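Praktikum Greifen und Ablegen – Handout 7: Simulation, zweiter Durchgang
Stand: April 2022

Dieses Handout ersetzt das alte Blatt gleicher Nummer. Wer das alte schon ausgedruckt und mit Textmarker bearbeitet hat: mein Beileid, die Gliederung ist eine andere.

1. Worum es geht

Im letzten Block lief der Arm auf vorgegebenen Bahnen. Das sah bei allen Gruppen gut aus, was vor allem an den Bahnen lag. Jetzt planen Sie selbst. Jede Gruppe bearbeitet in der Simulationsumgebung Jurnel zwei Teilaufgaben:

a) Anfahrt an ein Regalfach, ohne Brett oder Seitenwand zu berühren
b) Arbeiten neben einem offenen Behälter mit einem weichen Gegenstand (Tuch)

Teil a) ist Geometrie. Teil b) ist auch Geometrie, nur hält sich das Tuch nicht daran.

2. Vorbereitung

Lesen Sie das Kapitel über Koordinatensysteme im Skript noch einmal. Ja, auch die Gruppen, die es schon können. In jedem Jahrgang gibt es mindestens einen Greifer, der mit großer Präzision an der falschen Stelle schließt, weil irgendwo eine Drehung um 90 Grad fehlt.

Die Startdateien liegen im Kursordner Irken. Kopieren Sie sie in Ihr eigenes Verzeichnis, bevor Sie etwas ändern. Der Kursordner ist schreibgeschützt, seit er es einmal nicht war.

3. Durchführung

Pro Teilaufgabe sind 16 Läufe vorgesehen. Der Zufallsstartwert steht für den ersten Lauf auf 101 und wird danach jeweils um eins erhöht. Bitte nicht so lange andere Werte probieren, bis einer hübsch aussieht. Auch das ist eine Form von Optimierung, aber eine, für die es hier keine Punkte gibt.

Zu jedem Lauf notieren Sie:
Startwert
Endlage der Finger
Kontakte (gewollt / ungewollt)
Abbruchgrund, falls abgebrochen

»Hat nicht geklappt« ist kein Abbruchgrund. »Handgelenk berührt Tuch vor Schließen der Finger« ist einer.

4. Hinweise zu den Kontakten

Kontakte werden nicht nur an den Fingern ausgewertet. Handgelenk, Greifergehäuse und die Gelenke darüber zählen mit, und gerade dort passiert das meiste. Die Finger bekommen die ganze Aufmerksamkeit bei der Planung, der Rest des Arms reist sozusagen mit und stößt an. Prüfen Sie deshalb im Protokoll immer den gesamten Arm, auch wenn der Greifer weit weg vom Objekt steht.

Bei Stoff kommt hinzu, dass eine Berührung das Objekt verformt und damit die Planung für den nächsten Schritt hinfällig wird. Das Verfahren nach Ammann (Skript, Anhang) plant in solchen Fällen neu. Die einfache Variante plant nicht neu und macht unbeirrt weiter – man lernt viel aus ihr.

Schatten sind keine Hindernisse. Wer mit einer Segmentierung nach Helligkeit arbeitet, wird das trotzdem zunächst anders sehen, besonders auf weißen Flächen.

5. Abgabe

Protokoll und Auswertung als ein Dokument, dazu der Quelltext. Tabellen bitte lesbar, Achsen bitte beschriftet, Einheiten bitte überhaupt. Die besten Lösungen laufen im August beim Wettbewerb in Wusstead noch einmal. Dort gelten andere Startwerte, und die werden vorher nicht verraten.

Zwei Ansichten aus der Simulation zu den Abschnitten 3 und 4: 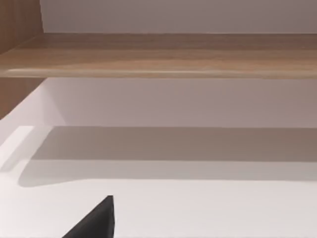
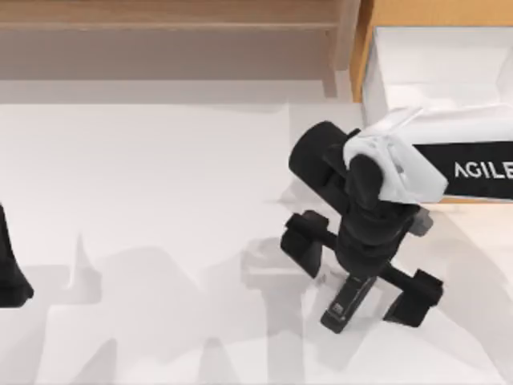

Abb. 2: Greifer geöffnet, zwischen den Fingern nichts. Das Tuch liegt oben am Gelenk an – ein Kontakt, der ins Protokoll gehört.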